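Ticket: Loose handling rules for the humanoid, desk corner station
Opened by: Bożena Zalewska, Undton
Assigned to: Zewditu Woldemariam
Status: open, waiting for second review
Priority: normal

1. What was reported

In February we took over the Tokarz checklist for working with objects held in the hand. The checklist says that the operator must have a clear stop point before every grasp. It does not say what to do when the arm is already holding something breakable. Two operators read it in two different ways, and the log from the Clamdale side shows a stop of 37 seconds with the hand closed, which is too long for our rule.

2. What I checked first

I read rule 8 again together with the operator notes. The rule speaks only of "the object" and makes no difference between plastic and glass. For glass I would like a lower arm speed and a lower carrying height. The gripper must be closed on the body of the bottle, and cables must stay away from the wrist before the arm turns.
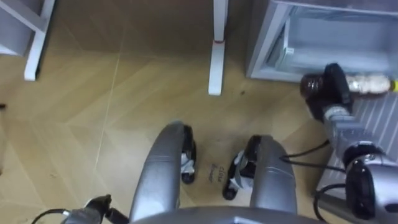
3. What I changed

The speed limit for glass is now 12 per cent of the normal value in the Floter settings. I kept the old value for plastic. The hold time before a warning is 400 milliseconds shorter, please tell me if this gives false warnings on your side.

I also wrote these points in the station rules:

- The tether lines are connected before the motors are switched on, also for short tests.
- The door stays closed during a run.
- The long cable from the back must have a free way on the floor. Look at it again after each turn of the robot.
- With the second hand below the first one, the operator says it aloud before opening any finger.

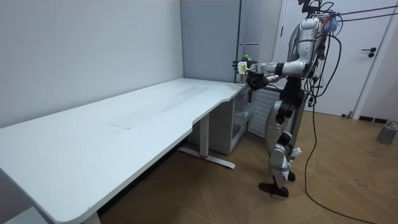
Zewditu asked if the last point is necessary for light objects too. My opinion is yes. If we make an exception for light things, each operator will decide alone what is light, and then we have the same problem as with rule 8.

4. Comment from Zewditu Woldemariam, 15:40

I agree with the cable point and the tether point. For the hold time I am not sure. Please do not close the ticket until I have compared the warnings from both shifts. Also the word "breakable" needs a definition, I propose glass and ceramic only.

5. Still open

Definition of "breakable". Hold time. New print of the checklist for the station, the old one still has the Tokarz numbering.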